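Fault report: left finger stall on the Hodach cell

Cell 2 at Etcombe was out of service for part of January after the gripper lost its zero position and kept reporting a successful grasp on nothing. The cause has been found and the cell is running again. Sites with the same two-finger gripper should read the checks at the end of this item.

The first sign was a batch of bad pick records. The cell was doing its usual tabletop work, picking up small parts and placing them in a container, and the log showed a clean run. The container did not agree with the log. Senan Rafferty went through the recordings and found 15 cycles in which the fingers had closed beside the part, stopped short of full travel, and returned a "held" signal. The arm then completed the move and opened over the container as normal.

The control software decides that a part is held when the finger motor stalls before the fully closed position. That rule works as long as a stall can only be caused by a part. In this case the finger linkage was binding on its own. The binding raised the motor current past the threshold, the motor stopped, and the software read the stop as a grasp.

Because the gripper also finds its zero by stalling – it drives to the end stop at power-up and calls that point closed – each restart made the position error worse. After the second restart the commanded opening and the real opening no longer matched, and the last close command drove one finger into the tabletop at low speed. The force limit on the arm tripped as intended. There was no injury and no damage to the arm. 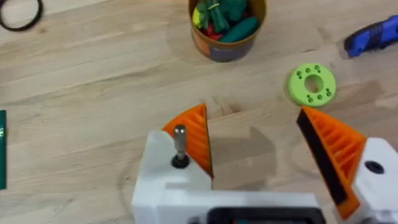

Wrist camera view with the fingers open. The bolt with the silver head is at the left finger mount, and the light green ring is lying on the table.

On strip-down, the left pivot was found overtightened. The fingers had been changed the week before, and the bolt had been run down with a powered driver instead of by hand. It felt free when moved slowly on the bench. Under repeated cycling the joint warmed up and began to drag. The Wukard service sheet does call for hand tightening, but the note is on the back page and was missing from the copy kept at the cell.

The pivot parts were replaced and the gripper was rezeroed against a gauge block. Hermans then ran 500 open and close cycles with nothing between the fingers. There were no false grasp signals.

Two changes have been made to the software. The zero routine now runs twice and stops with error 101 if the two results differ. A "held" signal is also rejected if the finger position falls outside the range set for the part being picked.

Checks for other sites:

Switch off and isolate the arm before touching the fingers.
Move each finger through its full travel by hand and compare the two sides.
Tighten pivot bolts by hand only.
After any finger change, run the empty cycle test before loading parts.
Replace any single-sided copies of the service sheet.

If error 101 appears, do not clear it and restart. Leave the cell stopped, save the log, and send it to Senan along with the date of the last finger change.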